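Annick Millet had the spreadsheet open before I'd sat down. She plans equipment for the Clareo project, and she wanted to start with the grippers.

"Two of them, one for each hand," she said. "You hold them and do an ordinary job while the markers get tracked. I love how simple that is! We looked at buying a full arm first and I'm so glad we waited."

The pair came from Basham for $1,758, cables included. Ulberg quoted as well, but with a longer wait, and Millet wanted to be running by November.

Her colleague Vasiliki Lambrakis looks after the fingertips, and she lights up when you ask about them. "The flat tip is my favourite thing we own. A plate sits so low on the table, and you want something thin that gets under the rim. We budgeted for spares right from the start, and I'd do that again."

How much for spares? "A hundred dollars," said Millet. "It was meant to be 50 and Vasiliki talked me up."

The kitchen jobs are what they're planning around at the moment, microwave and all. The tasks are dull on paper (plate of beans, open door, in it goes) but Lambrakis could talk about them all afternoon, and pretty much did.
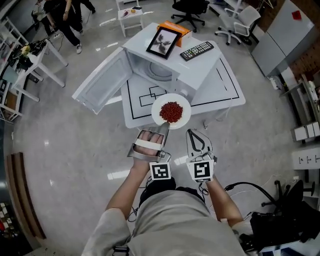
Equipment and Budgets

Next on the list is a proper arm. Millet has a soft spot for the Acuña, though she hasn't signed anything. "I want to know which jobs we need it for before I pick the size. The colour I don't care about."

Lambrakis would like more cable first. "Always more cable," she said.

Posted 12/7/22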